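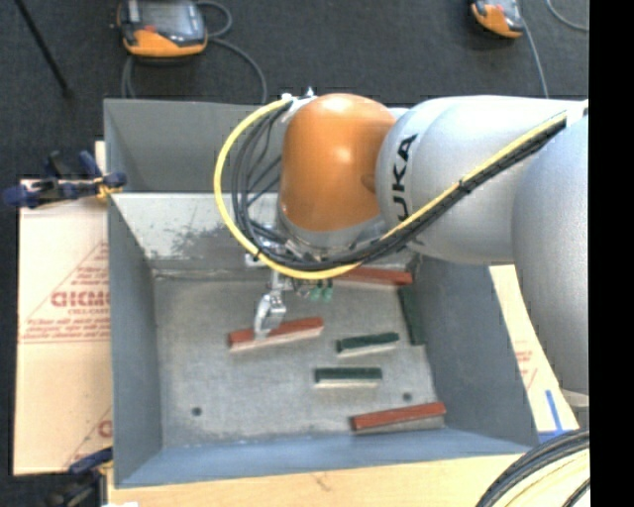
Sullport Block and Bin Collection: Read Me

The Sullport collection documents painted and plain blocks kept in open metal bins, together with the bins themselves. It was assembled so that persons working on storage, sorting and surface wear would have a common set of views with consistent notes. Each view is filed under the type of bin and the color of the block nearest the center of interest. A red block in a gray metal bin, for instance, is filed under Gray, Red, and the scuffs on the sloped panel are entered separately under Wear. Faint scratches on a bin floor are also entered under Wear, at the lowest grade.

Contents

The collection holds 805 views, divided into two parts. The Nostus part contains 400 views of bins with sloping sides. The remaining 405 views form the Hokau part, which covers bins with straight sides and shallow trays. A printed index is kept with the master copy and is updated each December.

Fields recorded for each view

Bin: general shape, color of the walls, color of the floor.
Rim: thin, rolled or absent.
Seam: visible or not visible, with its position on the floor.
Block: color, and whether any part is covered from view.
Wear: scuffs, scratches, dents or worn patches, graded from 1 to 4.
Remarks: free text, limited to 100 words.

Where a wall and a floor differ in shade, both are recorded. Shades of gray proved the most difficult field to fill in consistently. Entries such as "blue-gray" and "whitish-gray" have been kept as the reviewers wrote them – no attempt was made to match them to a paint chart.

Preparation

Blocks were wiped with a dry cloth before use. Bins were not repainted or polished, as the Wear field depends on their ordinary condition. Bins withdrawn from service were retained for 30 days so that disputed entries could be checked against the object.

Known limitations

Lighting differs between the two parts. Highlights on bare metal may be mistaken for worn patches, and users should consult the Remarks field before relying on a Wear grade of 1. The underside of the bins is not covered. Block dimensions were noted for the Hokau part only.

Earlier users will find that the labels once stored under the working title Bach have been merged into the Nostus part. The old file names remain valid – they redirect to the current ones.

Use and corrections

The collection may be used for teaching and for internal study. Redistribution of single views is permitted if the accompanying notes are included. Corrections should state the view number, the field concerned and the proposed entry.

Last revised 22 June 2018.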